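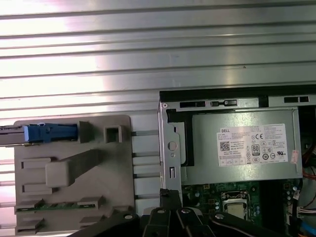 Boonmee Thepsuriya
Contributing editor, computer hardware

Drive cage (desktop computer)

A drive cage is a frame inside a computer case that holds one or more storage drives in a fixed position. It may be a permanent part of the chassis or a separate unit that can be swung out or removed. Drive cages are made of stamped steel, molded plastic, or a combination of the two. In business desktops the cage is commonly plastic and is fitted with colored latches at the points a technician is expected to touch.

Terminology

The terms cage, bay, and sled are often mixed up. A bay is the space a drive occupies. A cage is the structure that forms one or more bays. A sled, also called a caddy or carrier, is the part attached to the drive itself, which slides into the cage and locks there. Service manuals from different makers do not agree on these words, and some use "bracket" for all three.

Construction

A plastic cage is usually molded with raised ribs, which add stiffness to flat areas without adding much weight. Corners are rounded to ease removal from the mold and to reduce cracking. Rails or slots along the side guide a sled as it goes in and keep it level. Shallow recesses may be molded around a handle to leave room for the fingers.

Metal parts of the surrounding chassis are punched from sheet. Round holes and narrow slots receive screws, hooks, and tabs, and rivets join pieces that are not meant to come apart. Larger flat panels may be ribbed or folded for stiffness.

Latches and handles

Many makers color the parts that can be released by hand. Blue is widely used for this purpose, and a blue latch on an otherwise metal sled marks the release point. Gray or black plastic is used for the remaining parts. The color convention is not a formal standard, and a latch of another color may do the same work.

In tool-free designs, pressing or lifting the latch frees the sled, which is then drawn out along its guides. Where the whole cage moves, a separate handle serves as the lifting point. Hinged cages should be opened only as far as their cables allow.

Placement near the power supply

In compact and tower desktops the cage is often mounted close to the power supply unit, which keeps cable runs short. A side effect is that the label on the power supply may be hidden until the cage is opened or taken out. The label normally lists input and output ratings along with approval marks. On the Dell unit shown with this article, the label carries the maker's name, a small square QR code, a CE mark, and an 80 Plus efficiency logo.

Servicing

The computer is shut down and the power cord unplugged before the case is opened. Data and power cables are then disconnected from the drive. Sleds are withdrawn straight along the guides; twisting can break the rails. On refitting, the sled is pushed in until the latch seats, and the cables are checked for pinching before the panel is closed.

Aftermarket cages

Replacement cages are sold for machines whose original parts are cracked or missing. The Grimau series, made by Hemmin, is molded in gray plastic and rated by its maker for 900 insertions of the sled. The Skalteo cage uses a steel body with plastic rails and weighs 200 grams without drives. A survey of secondhand desktops by the Gindeswood repair workshop, completed in July, covered 1,005 machines and listed broken latches separately from broken rails. Fit depends on the chassis, and a cage made for one case rarely suits another from the same maker.

See also: Drive bay; Computer case; Power supply unit

Last revised October 2024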